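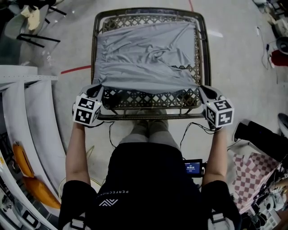 Treloar by-election: your questions answered

Why is there a by-election?
Councillor Lorraine Ellery resigned in December, partway through her second term in Dodwood Ward. Council rules call for a by-election when a seat falls vacant with more than a year left on the term. Only Dodwood residents vote in this one. The other five wards are not affected.

Who is standing?
Six candidates have nominated. Keegan Tawhiri, who ran second at the last election, is one of them. The full list, with a short statement from each candidate, is in the booklet posted with your ballot pack and at the front counter of the council office.

How close was it last time?
Ellery received 3323 votes after preferences and finished 1086 ahead of Tawhiri.

Do I have to vote?
Yes, if you are on the state roll at a Dodwood address. If you own property in the ward but live elsewhere, voting is optional and you need to apply to go on the owners' roll.

I moved house recently. Which ward am I in?
It depends on where you were enrolled when the rolls closed. If you moved into Dodwood after that, you can't vote in this by-election. If you moved out after that, you still can. Golteck Road is the boundary: the odd-numbered side is Dodwood and the even-numbered side is Tustent.

How do I vote?
By post. Number every box in order of your choice, put the ballot paper in the smaller envelope, sign the declaration flap and seal it. The reply envelope needs no stamp.

My ballot pack hasn't come. What now?
Ring the returning officer and ask for a replacement. You can also pick one up in person from the council office. Bring something with your address on it.

When does voting close?
6 pm on the last day shown on your envelope. The drop box at the office is cleared at that time and locked.

Can candidates put signs on the nature strip?
No. Signs may go on private land with the owner's permission. A candidate who leaves signs on council land can be fined up to $400.

What happens if there is a tie?
The returning officer draws lots in front of the scrutineers.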